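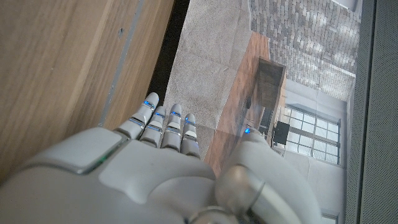
Stodlow, December. Photo: Vistine Post

Home News Business Travel Weather Contact

We use cookies to keep this site running and to see which pages are read. Accept Manage settings

Stodlow water main work to close Mill Road through the winter

Mill Road in Stodlow will close to through traffic in January while the water main under it is replaced, the town's public works department said. The closure covers the stretch between the Rurken bridge and the post office, and it is expected to last until March if the weather allows.

The old cast iron pipe has been leaking for years. Repairs were made near the bridge last winter and again in the spring, and residents at the lower end of the road have complained of weak pressure and brown water in the mornings. The department said patching the pipe any further would cost more than it saved.

The work will be done by Olteanu, a pipe and drainage contractor based in Vistine. Crews will dig the trench in short sections, starting at the bridge and moving uphill toward the post office. Each section is to be filled and given a temporary surface before the next one is opened. Final paving will wait until May, when the asphalt plant in Vistine is running full time again.

People who live on Mill Road will be able to reach their driveways for most of the day. When a trench is open directly in front of a house, the crew will lay steel plates across it at the end of the shift. Residents who need a car during working hours on those days are asked to park on Chapel Street, where the overnight parking ban will be lifted until the job is finished.

Through traffic will be sent over the upper road and back down past the school. Drivers should allow an extra 30 minutes at busy times, the department said, mainly because of the single lane at the railroad crossing. Trucks headed for the grain elevator must use the state highway and come in from the Vistine side. The upper road is too narrow for them, and the speed limit past the school will be enforced.

The bus between Stodlow and Vistine will keep running but will skip the Mill Road and bridge stops. A temporary stop will be set up outside the hardware store. The last bus from Vistine will leave at the usual time and may arrive late. School buses will pick up children from Mill Road at the corner of Chapel Street, and the school is sending the new pickup times home with students before the winter break.

Water will be turned off several times during the work. Most of the shutoffs will last a few hours and will be announced on door notices the day before. One longer shutoff is planned for the day the new main is joined to the line under the bridge, and it will affect every building below the church. The department has not picked a date for that yet. Bottled water will be handed out at the fire station while the supply is off.

After each shutoff, residents should run a cold tap until the water is clear before drinking it or doing laundry. Screens on faucets and washing machine hoses may catch grit and should be rinsed if the flow seems low.

The replacement also includes new service lines from the main to the edge of each property. Homeowners are responsible for the part of the line on their own land. Anyone who wants that part replaced while the trench is open can sign up at the town office, and the town will charge a permit fee of $100. The owner pays the contractor directly for the digging and the pipe.

Store owners near the post office have asked for better signs. Several said that customers stayed away during last winter's repairs, thinking the whole street was shut. The department said signs reading "Businesses open" will go up at both ends of the closure, and the sidewalk on the post office side will stay open the whole time. The sidewalk on the other side will be closed wherever crews are digging. Trash and recycling should be put out at the nearest open corner on the usual mornings.

A meeting for residents will be held in the school gym in early January at 7 p.m. Maps of the detour and the order of the trench sections will be on display, and staff from the contractor will be there to answer questions. The same maps are already posted at the town office and the library.

Work on the second part of the project, from the post office to the old dairy, depends on next year's budget. The council is due to take it up in February. If the money is approved, digging on that part would begin in the fall, after the Rurken fair.

Get the Vistine Post in your inbox. Sign up for our morning newsletter.

Contact the newsroom | Advertise | Privacy | Copyright Vistine Post. All rights reserved. | Back to top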